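Grirov Community Toy Library
Progress report to the Sheehan Fund, second payment period

Hello again, and thank you for being patient while I got this together. I know the form asks for a page on each heading but you told me last time that you'd sooner have it in my own words, so I've written it the way I'd tell it over a cup of tea and put the headings in where they seemed to fit.

How we're going

Good, mostly! When I wrote the application we had 40 families on the books and I thought we might get to 60 by the end of the grant if the weather was kind to us. We're at 85. A fair chunk of those came across from Jaltness after the playgroup there lost its hall, and they've brought a lot of energy with them (and a lot of toddlers). The Jaltness run was meant to be a trial for one term, but I've kept it going every fortnight out of the back of the van and I'd like to talk to you about making it permanent.

The new shelving went up in April. It took two goes, as the first lot of brackets was the wrong size for the old brick wall and had to go back. The supplier was decent about it and we only lost the freight. Everything heavy now lives below waist height, which my back has noticed, and the puzzles finally have a spot where you can read the spines without pulling out the whole stack.

The catalogue

This is the part I'm behind on. I'd promised every item would be tagged and entered in the new system by now and we're at 69 per cent. The big things are done - the ride-ons, the play kitchens, the train sets, the water tables. What's left is all the fiddly stuff: puppets, dress-ups, and those sets with dozens of little pieces where you have to sit on the floor and work out what's missing before you can enter anything. I've started doing them in the hour before we open, with the radio on, and it's going faster than it did when I tried to fit it in around borrowers.

If you're comparing against the timeline in the application, that puts the catalogue a couple of months late. It won't cost any extra. I've moved the hours over from the "promotion" line, where I'd hardly spent a thing, as word of mouth seems to be doing that job for free.

Birthday bags

You asked to hear more about these. The idea is simple enough: a family books a bag for the week of a child's birthday and gets a party game, a string of bunting, a pretend cake with candles and one special toy for the fortnight. We tried plain calico bags first but they looked like shopping, so we've gone over to proper gift bags and the kids are much keener. The bags do wear out and I've allowed for replacements in the budget for next year.

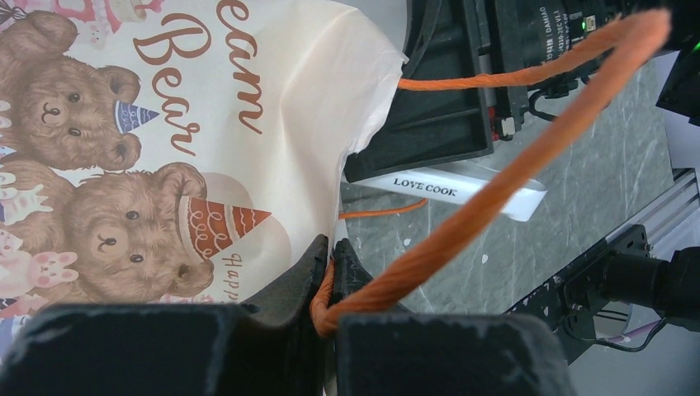
Party bears on one of the gift bags.

We've lent out 20 birthday bags so far, which is more than I'd planned for and means we've run short of party games twice. The pretend cakes are the favourite by a mile. One came back with a slice missing and then the slice turned up in our returns box a week later, wrapped in a sock, so that set is whole again. I'd like to add a bag or two aimed at older kids, say eight and up, as the parents keep asking and what we've got now is really for littlies.

Money

The full sheet is attached. In short, shelving came in a touch under, even with the freight. Van costs are over, and that's nearly all fuel for the Jaltness run. Cleaning supplies are over as well - I underestimated how much we'd go through once the numbers went up, and I've now found a bulk place in Mutar that should bring it back down. Overall we're on budget with a small cushion that I'd like to hold on to for tyres.

What hasn't worked

The evening session. We opened until eight for a whole term and most nights I sat there sorting dominoes by myself. Parents told me they liked the idea, but by that hour they're doing baths and bedtime like everyone else. I've dropped it and put the hours into a longer morning, and that's been busy right from the start.

The online booking page has also been a bit of a headache. It works well on a computer and badly on a phone, and just about everybody uses a phone. The web people say it can be fixed and I'm waiting on a quote.

Next few months

Finish the catalogue. Sort out the booking page. Get a second set of party games for the birthday bags, and have a proper stocktake before the holidays so I know what needs mending. I'd also like your okay to carry on with Jaltness past the end of the term, and if you could let me know before I have to renew the van insurance, that would be a big help.

Give me a ring if any of the figures look odd. Mornings are best.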